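ok so I finally finished moving my whole recipe collection out of the shoebox and into one place, and I have thoughts. thread

for background: 300 index cards, most from my grandmother, some clipped off flour bags, a few in handwriting I can't place at all. the shoebox was coming apart at the corners and smelled like nutmeg and basement

I tried typing them up first. got 41 cards in and quit. half of what I love about these cards is the butter stains and the notes in the margin ("too sweet, Easter" is my favorite)

so then I bought a Cormont binder with the clear pockets, two cards to a page, and it's SO much better. you can see the fronts and the backs and wipe off the tomato sauce

sorting took forever. I started with the obvious groups — soups, breads, cookies — and then hit a stack of things that are all Jello and mayonnaise together. those have their own tab now. the tab says "Good Luck"

if you're doing this, sort by when you'd cook it. I had a "chicken" section and hated it in 2 days. now there's weeknight, company's coming, holidays, and sick in bed, and I can find everything

also the old cards assume you know stuff. "bake in moderate oven until done." okay! moderate oven is 350, I looked it up and put it on a sticky note inside the front cover

one card just says "Minhas cake" and has a list of ingredients and zero instructions. I've made it twice. once it was a cake and once it was more like a very nice brick

my cousin wants copies so I scanned the lot at the library one night in April. go when it's quiet, and bring a snack, and flatten the curled ones under a dictionary the night before
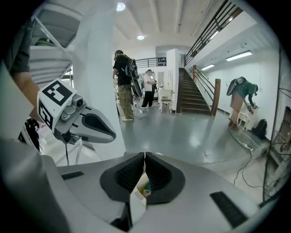

gray grippers, a white cube with black-and-white markers on it, and one little beige and teal thing in the pinch

anyway next up is the spice drawer, where I have three jars of cream of tartar and no cumin

if your family has a card with no instructions on it please send it to me, I'll try it this weekend and report back — brick or cake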